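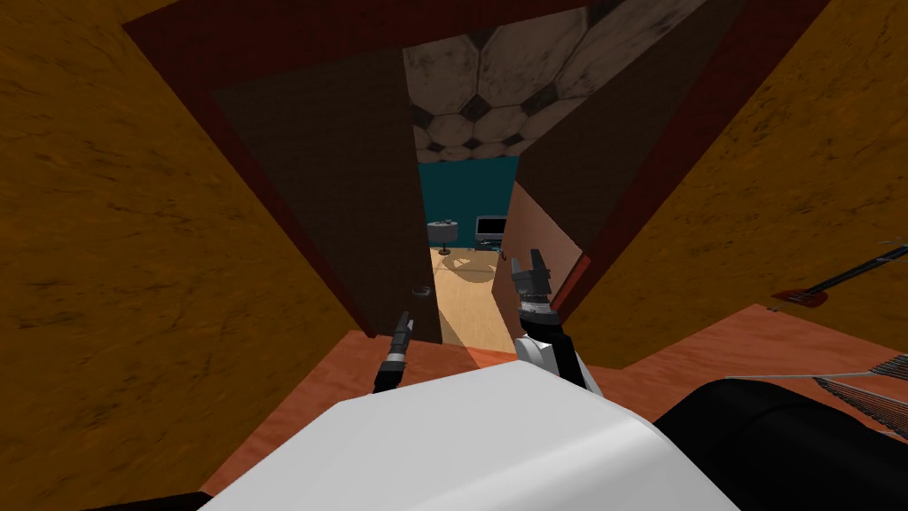

*Ochre-orange on both sides of a doorway. I'm a big fan of this color.*

# Galtwood roller and edger kit: would I buy it again?

So I finally painted my upstairs hallway! It had been a sad beige since we moved in, and I'd been putting it off since December, when my neighbor Marwan Bitar did his dining room in a deep mustard and made me horribly jealous. I asked what he used, and he told me to get the Galtwood kit and stop buying those flimsy supermarket rollers (guilty).

I paid $60 for it. In the box you get a roller frame, four sleeves, a tray with a lid, an edging pad with little guide wheels, an angled brush and an extension pole that locks with a twist collar.

Let's start with the roller, which I love. It spins freely, it doesn't squeak, and the sleeves hold a lot of paint without flinging it all over your glasses. My hallway came to 212 square feet of wall once I'd taken out the doors, and I got the first coat on before lunch. The nap is medium, and on my slightly bumpy plaster it covered well. If your walls are very smooth you might want something shorter, or you'll get a bit of that orange-peel look.

The tray lid is such a simple thing and I'm so happy with it. I snapped it on, went to eat, came back to a long phone call, and the paint was still fine to use. My old tray would've had a skin on it like pudding.

Now the edging pad. Hmm. It's great along the ceiling as long as you keep the wheels clean, and I mean wiping them every few feet. I forgot once and left a lovely smear of terracotta on the white ceiling. Around the door trim I gave up on it completely and cut in with the angled brush, which is a good brush, a little stiff at first but it softened after a wash.

The pole is my one real complaint. The collar slips! Fully extended over the stairs, it slid down on me 2 times, and I ended up wrapping the joint with tape. Samer Hamdan at the paint counter told me he's had other customers say the same, and he suggested the Vukeck pole, which has a push-button lock. I borrowed one for the second coat and it's much sturdier (heavier too, my shoulders noticed).

Cleanup took me 10 minutes per sleeve with warm water and dish soap. One sleeve shed some fuzz after washing, the others came out nice and fluffy.

Would I buy it again? Yep, for the roller and the tray. I'm giving it four stars, and the bathroom's next, in a pale green if I can ever settle on a sample.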